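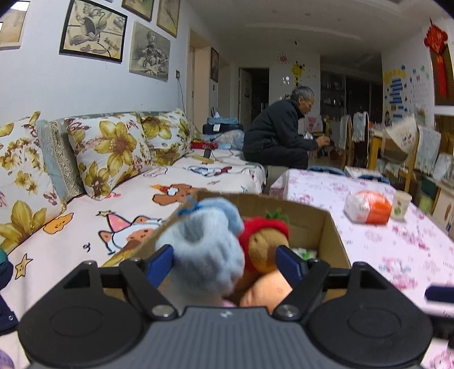
Larasati Siregar
Research fellow in film and audience studies, Brennan

Figure 1. Soft toys in an open cardboard box.

3.2 Opening nights at a small festival

The Fekdale festival gave us a wonderful place to study how people choose a first film. It has 2 screens, one in the old town hall and one across the river at Plernarbridge, and both open at the same hour. We handed out 200 short forms in the lobbies and got 111 back, far more than we had hoped for!

The answers were a delight to read. Many people wrote full paragraphs – some carried on over the back – about why they picked a subtitled drama over the comedy next door. Word from a friend came up again and again. The printed program mattered too, mostly to people who had been before, and they often named the page they had folded down.

Menon and Liem found much the same pattern at Pimton, although their festival sells passes and ours sells single tickets. We return to that difference in Section 4, where the December screenings let us compare both kinds of buyer.

12 shares | 2 comments

Related
Qistina Menon and Rizal Liem: Passes, queues and second choices at Pimton
Aisyah Mandagi: Who reads the festival program?

Contact | Copyright Brennan | Back to top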